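Stinard arm and cloth bench: FAQ

For whoever is on bench duty. Put together by Malcolm Garside from the questions that keep landing in my inbox. If it's not covered, ask in the bench channel, don't email me.

Last tidied up: January

Who is this for?

Anyone running, cleaning or fixing the cell. You don't need to have done the Dravden course but you do need to have been shown the stop button and where the arm parks. If you haven't, stop reading and get shown.

What does the start of day check involve?

Ten minutes if nothing's wrong. Arm parked, power off at the wall switch. Look at both fingers, tips and sides. Wiggle each one by hand, should be a tiny bit of give and no click. Check the wrist cable isn't pinched at the last joint. Wipe the camera window. Power on, let it home, open and close the gripper five times with nothing in it. Listen. Then write it in the log, even if all you write is "ok".

What should the wrist camera be able to see?

Table, cloth, and a bit of finger low down on the right. If you've got no finger at all in the preview, the bracket has slipped and you need to redo the camera step (further down). Too much finger is the same problem the other way.
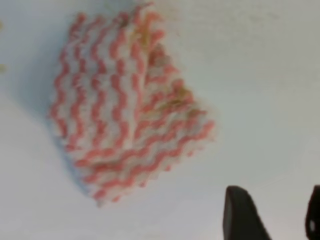 Don't judge focus off the preview while the arm is moving, it always goes soft. Park it over the table, wait for it to settle, then look. If it's still soft, clean the window. If it's STILL soft, loosen the lens ring a quarter turn, adjust, nip it up again. Finger tight only. The ring is plastic and we've already split one.

Does it matter how the cloth is put down?

Drop it, don't lay it. Bunched up is fine, folded over itself is fine. What it mustn't do is hang off the edge of the table, because then the first grab drags the lot on to the floor and you get a force fault. All of it on the table, well inside the edges.

Can I use stained cloths?

Yes. Stains are not a fault, leave them in the set. Fraying is different. Loose threads wind themselves round the finger pivots and that's a twenty minute job with tweezers. Trim anything longer than a fingernail or bin the cloth.

Striped or patterned ones?

Also fine. Run the plain one first after any camera change though, then the patterned ones. Easier to see what's gone wrong.

How often do the finger pads get changed?

Every 1,000 grabs or when they look shiny, whichever comes first. The counter is on the Clarari screen under Tools, second tab. Reset it AFTER you've fitted the new pads, not before. People reset it, get called away, and then we've no idea what's on there.

How do I change them?

Power off at the wall, not just the stop button. Two small screws on the back of each finger. Take one finger at a time so you don't swap left and right, they look alike and they aren't. Peel the old pad, clean the face with the alcohol wipes, let it dry. Press the new one on and hold for 60 seconds. Screws back in, snug. Then close the gripper slowly from the screen and watch that the fingers meet evenly. Daylight at one end means the pad is on crooked, so do it agian.

Gripper closes but the cloth slips out. What first?

Pads dirty, nine times out of ten. Wipe them. Then check the grip setting, should be 36 for cloth. Someone sets it to 100 for the blocks and forgets to put it back. If both of those are right, look at table height, see next one.

How do I set the table height?

Clear the table. Put the gauge card flat in the middle, bring the arm down in slow mode until the fingertips just touch the card, and the card should still slide with a light pull. Save. Repeat at the four corners. If one corner is out on its own it's the table foot, turn the foot, don't fudge it in the software.

Keep the arm slow near the left edge. There's a gap down that side and the height check has nothing to land on if you go past.

How clean does the table need to be?

Cleaner than people think. The cloth finder works off contrast so marks on the white can get picked up as a bit of cloth, mostly small ones, and you get the arm pecking at nothing. Look at the table through the wrist camera before you start, not just by eye. Stuff shows up on there that you miss standing over it.

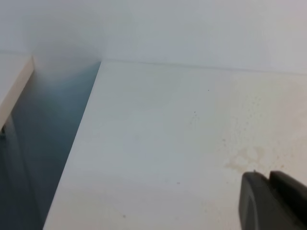

Wrist camera over the table. Brown stain next to the gripper, fine speckles to the right of it.

Warm water and a drop of washing up liquid for dried-on marks. Leave it on for a minute, wipe, then a second wipe with plain water, then dry with paper. No scourers, no cream cleaner, it dulls the top and then you get glare. Keep the wet cloth away from the gripper. Park the arm first!

What if a mark won't shift?

Mask it. Clarari screen, Table, Ignore areas, draw round it. Keep the area small. Put your initials in the name box so we know who to ask. Masks don't clear themselves, so once the mark's gone delete the mask too.

Force fault every time it goes down. Help?

In this order:
Is something under the table foot
Is the height saved for the right tool
Is the wrist cable catching
Restart the controller, wait for the green light, home it again

Still there, leave it off, hang the red tag on and post the fault number. The number, please, not "it's doing the thing again".

How do I redo the camera step?

Bracket screws loose, turn the camera until the fingers come in at the bottom right of the preview, tighten a bit on each screw in turn. Run Camera Check with the dotted board flat on the table. It wants twelve poses and takes a while. Don't lean on the table during it. Pass or fail comes up at the end, fail means run it once more before you touch anything.

Where are the spares?

Tapley drawer unit, second drawer down. Pads, screws, wipes, one spare wrist cable. If you take the last of anything put it on the sheet. Orders go in on Friday before lunch, miss that and it's another week.

Can I grease the finger pivots?

No. They run dry. Grease gets on the pads, then on the cloth, then everywhere.

Who do I tell if I've broken it?

Me. Soon as poss. Bring the bits.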